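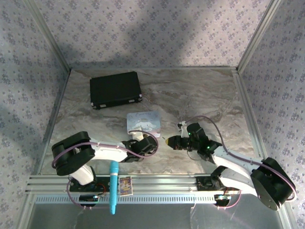

Ticket 494 — tidy-up run stalls at the case
Opened by: Mahnaz Khosravi, Welutex
Status: open

The job is clearing a work surface and putting things away, and it stops on Thursday's build at the same step every time. The black case stays shut because the planner can't settle on which of the two silver latches to take first, and the pale blue box sitting in front of its right end gets flagged as an obstacle. Planner times out after 81 seconds. Log line 3228: no valid grasp.

Tried: restarted both arms, reloaded the Trilura config. Same result.

Next: move the box first, then retry. By hand the job takes 19 seconds, so not ready for customers yet.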